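Having people round again

I'd got out of the habit of having people to dinner. When we lived in Clakton we did it all the time, mostly because everyone we knew lived within a ten-minute walk and nobody had any money for going out. Somebody would make a vat of chilli, somebody else would bring a bag of ice and a guitar (sorry to anyone who lived above us), and that was Saturday sorted.

Then we moved to Tultcombe, the children came along, and I stopped asking people. I kept saying we'd do it once the kitchen was finished. The kitchen has now been finished for long enough that one of the cupboard doors has dropped off its hinge, so that excuse has had its day.

So in April I decided I was going to have people round once a fortnight until I stopped being scared of it. Scared is the right word, by the way! I used to cook for a dozen without blinking and now I lie awake over whether a crumble counts as a proper pudding.

The first one was a bit stiff. I'd asked two couples who didn't know each other, and I'd spent so long on the food that I had nothing left to say. I'd made a lamb thing out of a book with five different spices toasted separately, and I kept jumping up to look at it. At one point I came back in with the rice and all four of them were discussing the one-way system. Nobody has strong enough feelings about the one-way system to carry a whole main course.
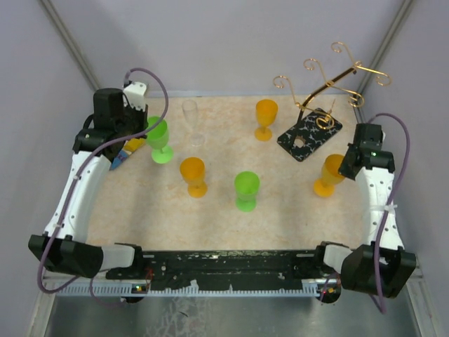
Chathurika Sivakumar told me afterwards that I should have made soup. Soup and bread and a decent cheese, she said, and sit down with them, because people come to see you and you were in the kitchen with your back to them all night.

She was right, annoyingly. I thought about the dinners I'd enjoyed most at other people's houses and I couldn't remember the food at half of them. I remember a baked potato at my old boss's flat with the oven door propped shut with a chair. I remember fish and chips on New Year's Eve in 2000, eaten off the paper on the stairs as there were too many of us for the sitting room. I do remember one truly terrible nut roast, but that was a lovely night as well.

So the second time I made soup. Here's roughly how it goes, for those who always ask. Soften two big onions in more butter than you think is decent, and take your time over it. Put in 300g of red lentils, a tin of tomatoes, a spoonful of cumin and enough stock to cover it all well. Leave it to blip away until the lentils give up. Squeeze in a lemon at the end and taste it for salt, then taste it again. It doesn't mind sitting on the hob for an hour if somebody's late, and somebody will be late, as the 147 only comes when it feels like it and half my friends don't drive.

That night was much better. I'd asked our neighbours from the end house and a woman I know from swimming, and we were still at the table past eleven. My husband got out the atlas at one point, to settle something about rivers, and it never got settled. I didn't clear the plates until everyone had gone – my mother would have been horrified – and I can report that nobody left in disgust.

I've been going back and forth on whether to tell people what to bring. I used to say "oh, just yourselves" and mean it, but I've noticed guests get twitchy if they've nothing to do. Now I give everyone one small job. Bread, or something to drink, or a bag of salad. One friend gets asked for pudding every time, from Baran on the high street if she can't be bothered to make it, and their custard tarts are better than anything either of us could turn out anyway.
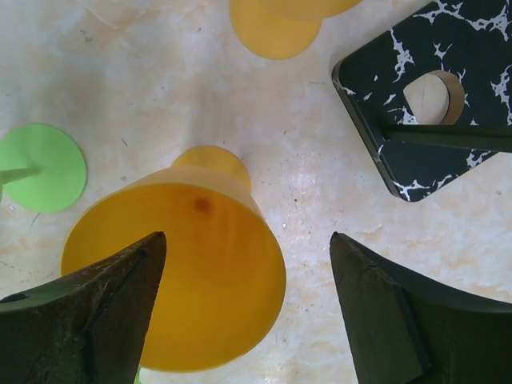 A reader emailed after my last post on this to say she'd never ask guests to bring a thing. In her house you turn up with empty hands and go home with leftovers, and she'd be mortified by a guest carrying in a salad.

I love that, and I'd like an invitation, please! But I think it depends how you were brought up. In my family you didn't cross a doorstep without a cake tin. My gran once took a trifle on a coach, on her lap, the whole way to Clakton, and it arrived with its top still on.

The other thing I've changed is the end of the evening. I never knew how to get from eating to whatever comes next, and there'd be a funny lull where everyone looked at their phones. Now we play a couple of rounds of Wostov, the card game my brother-in-law taught us, which takes two minutes to explain and gets very shouty very quickly. If people hate cards then we just put the kettle on and move to the comfy chairs. The moving seems to be what does it, somehow. People start different conversations on a sofa.
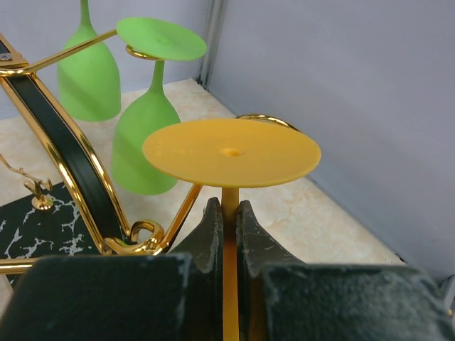

A yellow wine glass, upside down.

Next time it's six of us, which is our limit unless someone sits on the piano stool. I've got a couple coming who've only just moved to Tultcombe, and I remember how long it was before anyone asked us anywhere, so I'm glad I got in early. I'm doing the lentil soup again. The swimming friend is coming back too, so I've promised her a different cheese, and I still need to fix that cupboard door before the weekend.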